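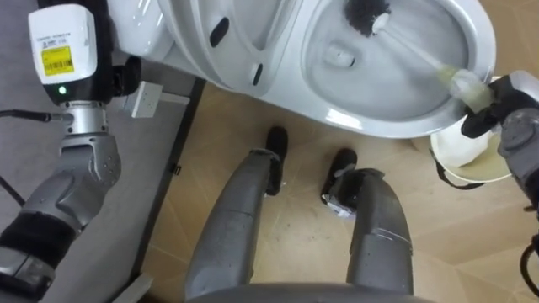 My aunt Lies Mulder left me the guesthouse in Donisholm, 6 rooms and one bathroom that everybody fought over, and the first thing I learned about running it was the toilet. You lift the lid and the seat, you get the brush up under the rim on the far side, and you keep going well past the point where you're bored!

"Higher," said Zlatko Nedeljković, who had rented the room across the hall for 20 years and was leaning in the doorway in his slippers. "She always started higher."

"Did she let you watch, too?"

"She let me talk."

So I let him talk. He told me about the ferry to Gorley, and the winter the pipes froze, and how Lies once turned down a man from Stosbridge who wanted the whole place for a wedding (he'd been rude about the towels). I scrubbed and listened and scrubbed some more.

"She hid 3000 in this house, you know," he said.

I stopped. "Where?"

"She spent it again. New boiler." He looked past me into the bowl. "You missed a bit on the left."

I went back to the left side, and he went to put the kettle on.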